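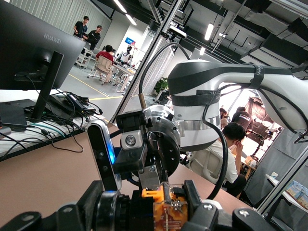 **1/** Since June I've been bringing my lunch to work every day. It is now October 2018 and I have opinions, which I'm told is the main side effect.

**2/** The reason was Durik, the sandwich place on the corner, which raised the price of a turkey club and at the same time discontinued the second slice of tomato. I can take one of those.

**3/** I started with soup. Everyone starts with soup. You picture yourself as a person who has soup. What you are is a person holding a bag level on a bus for forty minutes.

**4/** Then rice. 200 grams cooked is a sensible lunch. I know this because I weighed it one time, looked at it, felt sad, and have used a big spoon ever since.

**5/** A word on the office microwave. There's one, it has a button marked POTATO, and the line for it starts forming well before noon. Irfan Chin reheats in three stages and stirs between them. The man has lasagna that's the same temperature all the way through. The rest of us stand behind him and think dark thoughts.
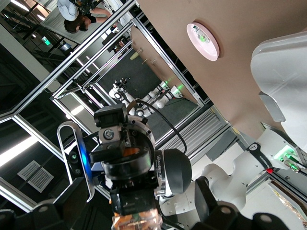

**6/** Tomato sauce is the real enemy of the packed lunch. It goes into a clear container on the first day and never completely leaves. I've tried baking soda, sunshine, and a paste my aunt swears by, and everything I own is still headed for the translucent orange you can see down at the bottom edge there. On a piece of equipment it looks deliberate. On a container of plain yogurt it raises questions.

**7/** Glass doesn't stain, people say. Correct! Glass also weighs as much as a small dog and I have a hill to walk up.

**8/** Aleksi Partanen's approach is to eat the same thing every day: rye bread, cheese, cucumber, an apple. No heating, no line, no sauce. He's done in nine minutes and goes for a walk. I asked if he got bored and he said "of lunch?" as if I'd asked whether he got bored of stairs.

**9/** Somebody asked what size to buy. Mine holds 700 ml. Go bigger and you'll fill it, then sleep through the two o'clock meeting. Go smaller and you'll be at the vending machine by three, buying the crackers with the orange dust. 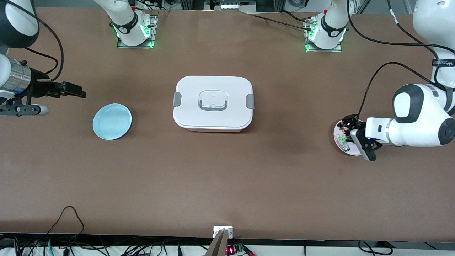 *Lid on, clips at either end, handle in the middle. Give me this over a press-on lid any day.*

**10/** On lids: I want something that clips. I've owned the press-on kind and I've owned a backpack that smelled of vinaigrette until I gave it away (sorry, cousin).

**11/** Things that travel better than you'd think: cold noodles, lentils, last night's roast potatoes. Things that don't: avocado, anything described as "crispy," fish – and the fish isn't really a travel problem, it's a coworker problem.

**12/** Have I saved money? Some. Then I spent it on a second lunch box, for when the first one is in the sink, and on fancy chili oil.

**13/** I did go back to Durik once, in a weak moment. Still one slice of tomato. Leftover dal tomorrow.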